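House rules for a tabletop arm

I have been meaning to write down the rules we use at the bench since July, when we wrote the second version and threw out most of the first. The first version had 19 rules and people followed maybe half of them. The current one has 14 and fits on a single sheet taped inside the cabinet door.

Most of them are dull. Know where the stop button is before you enable the motors. Keep your head out of reach of the arm while it is enabled, even if it is sitting still. Long hair tied back, no lanyards. Say "enabling" out loud if someone else is in the room. Jagadeesh Poduval wrote that last one and I thought it was silly for a week or so. I say it at home now when I start the blender.

The rules I argue about with people are the ones on cables. Our rule is that every cable on a moving joint gets a service loop, and the loop is checked by hand at both ends of the joint's range before the first run of the day. You move the arm slowly to one limit, look, move it to the other limit, look again. If a cable goes tight, it gets more slack. If it hangs low enough to catch on something on the table, it gets less. Cables are clipped at the base so a tug lands on the clip and the connector stays out of it.
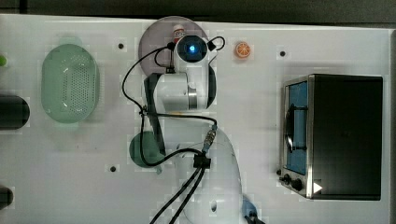

The second group of rules covers what goes on the table. We do kitchen tasks, so that means dishes, food and small appliances. Appliances stay unplugged unless the task sheet says otherwise, and if one is plugged in, a second person has to be there. No glass that isn't part of an appliance. No knives, including butter knives, which somebody always asks about. Real food is fine but it goes in the trash at the end of the session and does not get eaten. I put that in writing after the Bredness demo and I will leave it at that.

We also have a speed rule. Setup and first runs are capped at 700 in our controller units, and you only raise it after a clean pass at the low setting. Changing the objects counts as a new setup. Moving an appliance counts too. People skip this one more than any other, usually late on a Friday.

Then there is the log. Every stop gets a line: time, who was there, what the arm was doing, what was touched or moved afterward. We are at 869 lines now. Most of them say something like "bumped bowl, reset," and that's fine. When we changed the clip position on the base, it was because I sorted the log by cable and saw the same complaint over and over.

I sent the sheet to a friend at Cordero and she sent theirs back, which runs to four pages and has a whole section on gloves. We don't have a glove rule. I'm not sure if we should. If your shop has one, I'd like to read it, and the comments are open.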